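Evaris hand gripper: README and data card

Revision 2, Mar 26, 2026
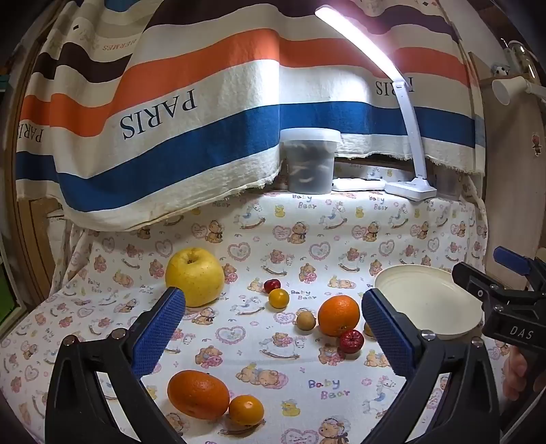 Sarla Thakur objected to the first draft on the grounds that fruit is too forgiving: a finger pad that holds an apple says little about one that has to hold a smooth plastic lid. The objection stands, and lids are on the list for the next revision. Fruit was kept for this one because sizes and skins vary within a single bowl and replacements are cheap.

Contents

README.txt (this file)
hardware/ printable parts and a bill of materials
episodes/ recordings, one folder per episode
labels/ start, grasp, release and end marks, CSV
tools/ playback and checking scripts

Summary

Evaris is a hand-held two-jaw gripper setup with a camera on the tool, used in pairs at a table. The task is fruit to plate: pick up pieces from a cloth-covered table and put them on a round plate. The set holds 900 episodes. 100 of these are reserved for testing and are listed in labels/test.csv. Do not train on them.

Building and recording were done in a shared workshop in Lellville and in one private home. The two locations are marked L and H in the episode index.

Hardware

Each jaw is a black linkage with triangular cutouts, carrying a textured blue finger pad. Pads are a wear item. Replace both pads of a tool together, or the grip pulls to one side on small round fruit.

The joint screws work themselves out over a long session. Check them every 36 episodes. Threadlocker was tried on one tool and made the linkage stiff, so it is not in the current build notes. If the jaws do not close evenly, back the screws off a quarter turn before reprinting anything.

The camera mount is printed separately. Print it with the flat face down. Khải Quan's version with the longer neck is in hardware/old and should not be used; it flexes, and the flex shows up as a slow drift in the pose track.

Table setup

Cloth: printed, any pattern. Plain white cloth gave poor tracking in the home location and was dropped. Printed motifs give the tracker something to hold on to, but a cloth with a strongly repeating pattern can cause a jump of one full repeat. tools/check_jump flags these.

Light: one desk lamp at the back of the table, on for the whole episode. Do not move it between calibration and recording.

Plate: shallow rim. Deep bowls were excluded.

Labels

Marks were set by hand by Thu Phùng and Vinh Hồ. A grasp starts at first contact of both pads, even if the fruit slips afterward. A release is the first frame with neither pad in contact. Where the second gripper covers the plate, the release mark is a best guess and the row has occluded=1.

Known problems

Small fruit is often hidden by a pad in the last part of the approach.
Red fruit under the lamp shows bright highlights. Do not threshold on color.
Left and right tool IDs are swapped in part of batch Lương. The corrected index is in labels/fix_lr.csv and is applied by default.
Batch Bundevberg has no audio.
Printed text on cloths and curtains has not been blurred.
Hands are visible in many episodes. Faces were checked for and those episodes removed.

Changes since revision 1

Test list frozen.
Pose files now use meters throughout.
Pad drawing corrected by Aleksandra Stępień; the old one had the screw holes too close to the edge.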